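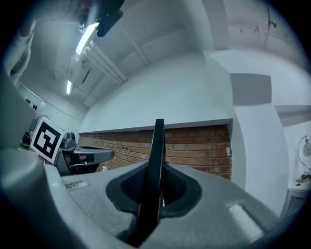
About Warker

Warker is a workshop school in Bruvirstead. We teach adults to look after the rooms they live and work in: lights, pipes, shelves, doors, storage, and the dull business of putting things back where they came from. We have been asked to write a page about our values. We would sooner write one about what we do, and let you decide if it is worth your money.

What we teach

The short courses run for 3 evenings and cover one subject each. Lighting is the most popular, probably because a tired fluorescent tube will annoy a person every day for years before they do anything about it. You will learn how to read a fitting, how to choose a replacement tube, and when to leave the thing alone and call an electrician. That last part takes up more of the course than people expect, and a few have complained about it. We have not shortened it.

The pipes course is similar. Our rooms have white pipes running across the ceiling in plain sight, and we like them that way. Boxing in looks neat on the day and turns into an argument the first time something needs attention. Plenty of decorators disagree with us, and you are welcome to hear their side before you sign up.

Then there is the long course, Putting a Room in Order, which takes 13 weeks. It starts with emptying a storeroom and ends with filling it again. Between those two points we cover shelving, labels, floor space, cleaning and what to do with the box of parts that fit nothing. We were doubtful about this course ourselves when it was first suggested. Tidying had become a fashion, and most of what was being sold under that name seemed to be baskets. What changed our minds was seeing how many sheds and back rooms had been organized beautifully once and never used properly again.

So we don't sell baskets. We don't sell anything except places on the courses and a printed workbook.

How we got here

Warker began as an evening class in the Pettigrew building, on the upper floor, with borrowed benches and a heating system that made itself heard. The Pettigrew rooms were sold and we moved across Bruvirstead to Clovent Yard, where we are now. The yard was used for storage for a long time and parts of it still look that way. We have spent money on the benches, the ventilation and the restrooms. We have not spent any on a reception area, so come in through the side door and follow the signs.

We take 19 people on the long course. We tried a bigger group one year and the people at the back learned very little, which they told us in writing.

Claims we don't make

You will not leave with a trade license. A certificate from us says that you attended and finished the work, and an employer may or may not care. Some other schools are vaguer on this point than they ought to be — read their small print, and read ours.

We also can't promise that a tidy room will make you calmer, more productive or easier to live with. We have seen articles saying so. It may be true for some people. What we can say is that you will find the tape measure faster.

Prices and places

A short course costs $115, including materials and the workbook. The long course is priced by the term and the current rate is on the enrollment form, along with the refund rules. There is no early discount, and there are no membership levels. If you miss an evening you can make it up the next time the course comes around, provided there is a free bench.

The next long course begins in May. Class sizes may be smaller than usual depending on county guidance, and we will write to everyone enrolled if that changes the dates.

Visiting

You can look around before paying for anything, and we think you should. Ask to see the storeroom — it is the one the long course works on, so its condition depends a good deal on which week you come. Parking in Clovent Yard is limited and the gate is locked after the last class.

Page last updated 13 Feb 2021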